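Ilari Lappalainen on his second novel

Ilari Lappalainen wrote Estum in a rented room above a bakery, mostly before breakfast. It follows two sisters who inherit a ferry and can't agree whether to sell it. The book is out now from Lehtinen, in a first printing of 2,000 copies.

"The first draft was 300 pages and had no ferry in it," he says. "It was all letters. My editor asked what the sisters did all day and I had no answer."

He cut 70 pages and started again from the funeral, which is now the second chapter. The letters survive in one short section near the end.
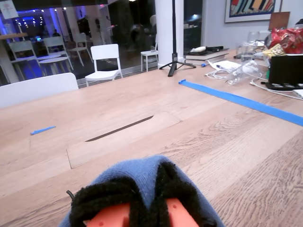

The island of the title is made up, though he admits that the harbour owes something to the town where he grew up. "People there will recognise the steps. I hope they don't recognise anyone on them."

Asked about the younger sister, who hardly speaks, he says she was the harder of the two to write. "I kept giving her speeches and then taking them out. She gets one long one, and she makes it to a dog."

He is now working on a book of short stories called Adedel. Four are finished. He doesn't expect to deliver the rest before next January.

30/01/2024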